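Home | Talks | Slides | Workshops | Contact

Labels at home: notes for the short talk
14 shares | 3 comments

Opening. Thank Misaki Ogura for the invitation. Say up front that this covers bathrooms and dressing tables only – kitchens are Trilok's half.

Slide 1. Where things get put down. Most people own a tray or a rack already. Ask for a show of hands. Then ask who could tell a guest where the hand cream goes.

Slide 2. Label the place before you label the product. Jars get thrown out and the next one is a different shape. Reiko Maruyama tried it the other way at the Drimden flat and gave up in September. Pause here for questions, keep it short.

Slide 3. Words. Use what the household says out loud. "Moisturizer" is no good if everyone calls it face cream. Pick one language and stay with it unless the house really uses two. Print large, dark letters on a light or bright color.

Slide 4, leave up during questions. A label stuck inside the compartment is the one I recommend for open organizers. Yellow is easy to find against pale wood grain, and the one marked 面霜, face cream, lies on the floor of its own section. Mention that a jar will cover it – fine, the label is for when the jar is out. Hand over to Trilok.
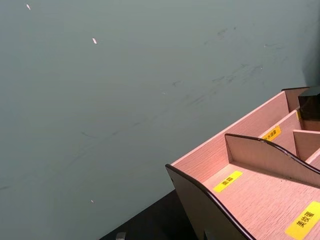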